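Registration rules reach the small newsrooms

The letter from the press ministry arrived in March and ran to 13 pages. It told every online outlet in the country to register its editors, its servers and its sources of income, or stop publishing. For Clurneo, a regional news site with a staff of nine, that meant three weeks of paperwork before anyone could go back to reporting full time.

Officials say the rules protect readers from false reports. Editors in the provinces read them differently. An outlet can lose its license after 2 warnings, and the text does not say what earns one. 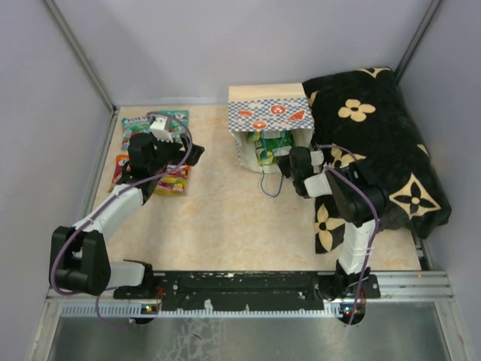

What the numbers show

By Tue 21 April, 276 outlets had applied and 200 had been approved. The rest were told to wait. Mirar, a weekly that covers court cases, is among those waiting, and it has moved its archive abroad in the meantime.

Vellix, which publishes mostly sports and weather, got its approval in four days. Its editors dropped their local politics page the same week – a business decision, they say.

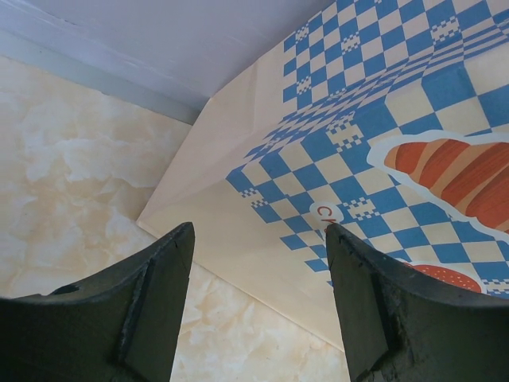
Life on the waiting list

Outlets without a number may keep their old stories online but cannot add new ones. Mazurek, a two-person site near the border, now sends its reports to subscribers by email. The ministry has not said if email counts as publishing. A ruling on that point is expected before the summer recess, and the site plans to keep mailing until then.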